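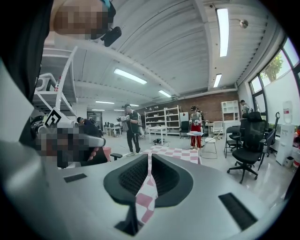
Aguirre
Sewing and mending editor, Estura

How to make bias tape from leftover checkered cotton

Small pieces of checkered cotton are very good for bias tape, which you can use for necklines, pot holders and the border of an apron. The checks also help you to find the diagonal without special tools.

Wash the fabric first and iron it while it is still a little damp. Do not use steam on the edges, they stretch easily.

Lay the fabric flat and fold one corner so that the side edge meets the bottom edge. The fold is your true bias. Press it with your fingers only, then open it and draw the line with chalk.

From this line, mark strips 3 cm wide. I cut with scissors, but a rotary cutter is faster if you have a mat.

To join two strips, put the ends at a right angle, right sides together, and sew across the corner – the seam must be diagonal. Trim it and press it open.

Now fold both long sides to the center and iron slowly. Finally fold the tape in half and press again.

For one apron I need 26 strips of different lengths, but mine are short. Keep the finished tape rolled on a piece of card.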